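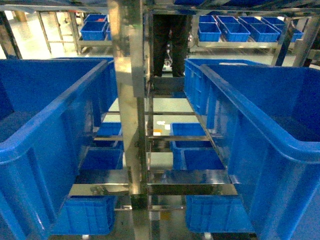
**Where do loose toy bricks go when you don't know what set they came from?**

In one small bin with a lid you can pull off one-handed, and they stay there until the set turns up or a year goes by.

That's the rule at the Guneck toy library, anyway, and I've spent my whole day off testing it. Long thread, sorry, get a snack. 12/26/24, full of leftover pie, sorting toys.

## 1

So every year right after the holiday we do the big sort. Everything that came back in September and got shoved somewhere "for now" has to find a real home before we open again. I love it so much. My sister says this is a personality problem (she's at the mall returning a sweater, so who's having the better day?).

## 2

We're very much a blue bin operation. Big blue ones for the bulky stuff, little blue ones on the steel rack for anything you'd cry about stepping on. I tried to get us to go multicolor back when we lived in the Vellgate building, I had a whole chart, and then someone found a deal on blue and that was the end of the chart.

## 3

The trouble with all blue is that you have to label everything, and labels fall off. I've used masking tape, the shiny address kind, and those tie-on tags that toddlers think are a snack. This year I'm trying painter's tape and a fat marker. Ask me in spring.

Also you make SO much paper trash doing labels. Little bits of it end up on the floor and I tell myself I'll sweep at the end, and then I do the last sweep with my coat already on.

## 4

OK, the method, because a few of you asked last year and I gave a terrible answer.

Start with the big bins on the floor, never the rack. If you start at the rack you'll pull every little bin out, get excited, and then have nowhere to stand. Ask me about 2022. I was basically living on one square of floor.

## 5

Second thing is a white table. I fought this for ages because white shows every smudge and scuff, but small parts show up on it too! Our old table was dark brown and I'm convinced half of the Voyle marble game is still on it somewhere.

## 6

Third thing, and this is my favorite: plates. Kid plates, the shallow ones with a raised rim, in nice soft colors. You put the mystery piece on a plate and it can't roll off, and everybody walking past can see it and go "oh, that's from the farm one."

Blue plate is for bricks, green plate is for everything else. That's the entire system. I've seen people do this with muffin tins and I respect it, but a muffin tin holds too many and you stop looking at any of them.

## 7

Current resident of the blue plate is a little red brick with one round stud on top. Very shiny, very sure of itself. We own at least four sets it could belong to, and I've been through two of the inventory cards so far with no luck.

If you recognize it, please speak up, I'm begging.
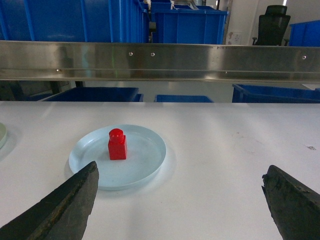 ## 8

Someone's going to say "it's one brick, let it go," and I hear you, I do. But the Nullthorpe train station set went out to a family last summer one piece short and the kid noticed before they'd even left the parking lot. The roof wouldn't sit right. He was so polite about it, which made it worse.

So I look for the brick.

## 9

Numbers, for the people who like numbers: the big brick tub has 700 pieces according to the card. I'm not checking. I did it once, got to 400, somebody asked me where the coffee filters were, and that was that.

Now I weigh it on the kitchen scale and compare it to the weight on the card. If it's close, it's close. Much better for my marriage.

## 10

Things I found at the bottom of bins today, besides toys:

- a library card from a town I've never been to
- one mitten, very small
- a grocery list that just said "eggs, the other cheese"
- a puzzle corner we replaced in the fall, of course

The mitten's pinned up by the door. The other cheese will haunt me.

## 11

Somebody replied asking how we clean the bins, so, quick version. Warm water, dish soap, a brush for the ribs on the sides, which hold on to crumbs like you wouldn't believe. Then upside down on towels overnight. Don't stack them while they're even a bit damp! You'll need two people and a lot of swearing to get them apart.

Same for the plates, minus the swearing.

## 12

About that second plate. The green one is more of a minty sage, if we're being picky, and I am. I bought it because it matched nothing, and it's become the one I'd save in a fire. It does the dice, the doll shoes, the tiny plastic food, and all those pegs that look exactly alike until you try to use the wrong one.

My rule is that it has to be clear before anybody starts another bin, so there's a lot of putting things away and then a nice bare plate for a minute or so
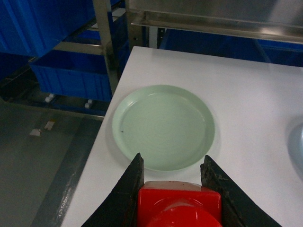
and then it fills right back up, usually with doll shoes. They're never in pairs. I've been doing this for 7 years and I think I've found a matching pair twice, and one of those times I was wrong.

Speck patrol is part of it too, by the way. A crumb on a pale plate looks an awful lot like a game piece if you've been sorting since breakfast. I have filed a crumb. I'm not proud.

## 13

Rack tips, quickly, before I lose you:

- Small bins by the upright, same type of thing on the same level, so you can find it when you're holding a baby.
- Heavy bins at the bottom. Blocks, train track, anything wooden.
- Leave a gap you can get an arm through. I used to pack it tight and it looked gorgeous and I couldn't get one single thing out.
- Labels facing out. You'd think I wouldn't have to write that down, but I'm the one who did it.

## 14

If you're doing this at home with just your own kids' stuff, you don't need a steel rack, please don't go buy one on my account. A bookcase is fine. I'd still do the two plates, though. Leave them on the counter for a week and let everybody drop strays on them as they find them. My two got weirdly into it. There was a race.

## 15

What I still haven't solved is instruction booklets. They don't fit in the small bins flat, they get chewed up in the big ones, and the binder we tried is so heavy it's practically furniture. If you've got a setup that works, send pictures, send links, send a drawing on a napkin.

## 16

Going back in for the last of the floor bins and then one more go at the inventory cards for the red brick. Two cards left. I have half a slice of pie and a lot of hope.

Will post if it finds its people!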